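# Skandon Tabletop Gripper Comparison

Two grippers, one round white table, and a lot of toy fruit! The dataset holds 226 episodes in which the same pick-and-place jobs are tried with the Entwistle parallel gripper and the Mundberg soft-tip gripper, so you can compare how each one copes with shapes it likes and shapes it doesn't.

Search this project Go Advanced

## Why we made it

We had been arguing about fingertips for months. The Entwistle closes fast and holds a cube beautifully. The Mundberg is slower but forgives a bad approach (we love it for that). Every comparison we found used different objects for different grippers, and that drove us a little crazy. So we kept the toys, the table and the lamp the same and only swapped what was on the end of the arm.

## What's in it

Each episode folder has joint angles, finger opening, motor current and video. The wrist camera records at 30 frames per second, and the room views are matched to the same clock. The longest episode runs to 921 frames, a very stubborn piece of fruit. A short text file in every folder gives the instruction and the result: done, partly done or dropped.

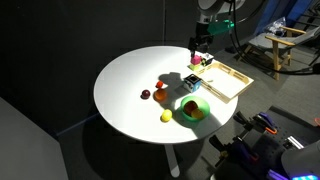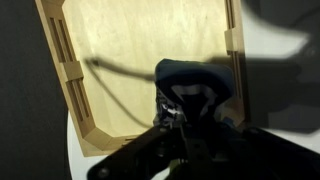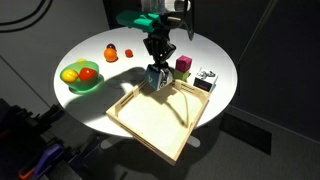

Finger current turned out to be the most fun signal in the whole set, and we hope people dig into it. On rigid toys it jumps and then sits flat, so contact is easy to find. Cloth is another story. The current creeps up with no clear step, and a simple threshold fires too late or never. Wrist video helps a lot, and the view of the navy cloth bunched up against the gripper, with its pale inner side showing, is a good one to keep in mind when you pick an image crop. If you trim the bottom of the picture to hide the gripper body, you lose the part where the fingers meet the fabric. We tried exactly that on our first training run and had to start over.

## Getting started

Unpack the archive, then run:

 python check_episodes.py --root skandon_tabletop
 python play.py --episode 2

The player shows the views together with the current trace under them. Space bar pauses, arrow keys step.

## Known problems

- Lighting is strong and comes from one side, so shadows of the arm and cable move across the objects. Depth estimates suffer for it.
- Finger opening is in millimeters for the Entwistle and in percent for the Mundberg. A converter is in tools/.
- Cloth episodes are fewer than block and fruit episodes. More are planned for May.

## Use

Free for research and teaching. If you try a third gripper on the same jobs, please send us your logs, we'd be thrilled to add them!

Print this page | E-mail this page

Contact: Skandon project, Pivthorpe | © Skandon contributors | Back to top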